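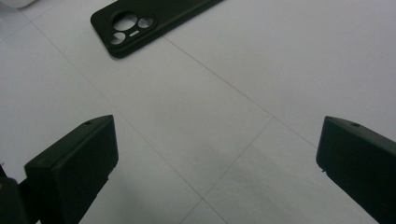
Watodow Household Handling Project
Progress report to the Feltarside Fund, second reporting period
Prepared by Ileana Vlad, project lead
Period covered: April to July

1. Summary

The project is collecting demonstrations of people picking up and putting down small domestic items with a hand-held gripper, for use in training a manipulation policy. In this period the team recorded 596 accepted demonstrations across three sites. Work on thin, flat objects, deferred from the first period, is now under way. Spending is within the agreed budget. One milestone has moved and is set out in section 5.

2. Collection

Sessions were held in Toft and Priltton, and in the project's own rooms. Each site was chosen for a different floor and work surface. The operator approaches an object from a short distance with the fingers open, closes on it, lifts it, and sets it down in a new place. One pass of this kind counts as one demonstration.

The object list now stands at 31 items. Additions made in this period include phone cases, coasters, bank cards and folded cloths. Phone cases are used empty. They are placed either face-down or face-up, at varied angles to the operator, and operators have been asked not to straighten them before starting.

Floor-level work took longer than planned. Operators tire when kneeling, and the length of a floor session was reduced to 20 minutes from May onwards. The number of demonstrations per hour fell as a result, but fewer had to be discarded, and we propose to keep the shorter session.

3. Quality of the data

All recordings are reviewed by a second person before acceptance. Marit Grønli has led this work and rewrote the review guidance in May. The main grounds for rejection were:

Fingers closing before the object is between them
Operator's free hand touching the object
Loss of position tracking part-way through the lift

The third of these was most frequent on plain pale floors, where the tracking software has little to follow apart from the joints between tiles. Changing the angle of approach helped in Toft. It made little difference in Priltton, and the matter is still open.

Dark objects with holes or cut-outs raised a separate question. The labelling tool at first treated the camera opening in a phone case as part of the floor, which gave an outline with a gap in it. Labellers now draw the outer edge only. Earlier labels have been corrected to match.

4. Training results to date

A first policy was trained on the soft and rounded items alone. It performs acceptably on the bench and poorly on the floor — an outcome we had expected, given how few floor demonstrations were available at the time. A second training run, including the flat items, will begin once the July recordings have been reviewed. We do not wish to report success rates until both policies have been tested on the same set of objects.

5. Changes to the plan

The milestone for two-handed tasks has been moved to the fourth period. The staff time released has gone to floor-level collection and to review. No change to the total award is requested.

6. Next period

Complete review of the July recordings
Begin the second training run
Replace worn finger pads on both hand-held units
Agree access to a carpeted room in Priltton

The Fund's approval is sought for the revised milestone date in section 5. Supporting accounts have been sent separately.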